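**Heat ring on imitation marble table, can it be fixed?**

**Eirini Lazaridis** — Aug 2, 2018

Moved into a rental in Trorville in February, came furnished. Kitchen table is one of those cream and beige marble-look tops. Put a hot pot down without a trivet (I know) and now there's a whitish ring the size of a small plate. Doesn't wipe off. Tried dish soap, then baking soda paste, then more dish soap. Landlord does a walk-through soon and my deposit is 300. Is it worth trying anything else or do I just tell him? Also is there a way to find out what the top is made of, no label underneath that I can find.

---

**Iraklis Psarras**

Stop with the baking soda first of all. It's a mild abrasive and on a shiny top you'll end up with a dull patch bigger then the ring.

What it's made of matters a lot. Quick checks:

- Look at the edge from below. Brown layer or chipboard = laminate. Same stuff all the way through = solid surface or cultured marble.
- Knock on it. Laminate sounds kind of hollow, cast stuff doesn't.
- Look for the pattern repeating. Printed tops usually repeat somewhere if the table is long enough.

If it's laminate and the ring is smooth to the touch, sometimes it's only wax or old polish that went cloudy. Soft cloth, a little mineral oil, rub in circles, leave it 2 hours, wipe off. Test in a corner. If you can feel the ring with a fingernail, or there's a bubble, the heat got to the glue or the top layer and oil won't do a thing.

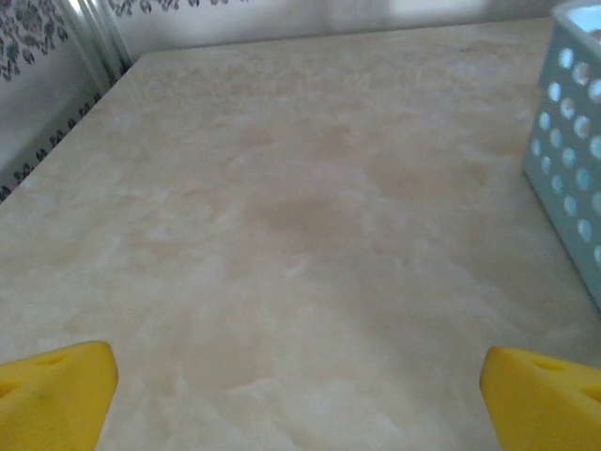 Cast tops are easier. Those can be buffed. Start with a plastic polish, the liquid kind for car headlights is fine, and go slow. Don't use a drill attachment unless you've done it before — you can burn through the gel coat in seconds and then you really do have a problem. Whole job by hand took me 41 minutes on a bathroom counter, arm was dead after.

No acetone. No bleach. No toothpaste either, people always say toothpaste.

---

**Aliki Theodorakopoulos**

Put a fruit bowl on it lol

---

**Evangelia Sotiropoulos**

I manage a few rentals over in Iltmont so from the other side of the deposit thing. Tell him before the walk-through. Short email, one photo, what you tried. I have never kept a whole deposit over a table mark but I get pretty annoyed when someone hides one under a placemat and I find it after.

Check your move-in sheet too. If the table isn't listed with its condition he may have a hard time charging you much. Rules differ by state so look up yours, most have a tenant page with the deadlines on it. And ask how old the table is, a used one like that isn't worth 300 and he should only be charging for what it's worth now.

I'd try the oil once, like Iraklis said, and then leave it alone. The ones that cost people money are mostly the ones they kept scrubing at.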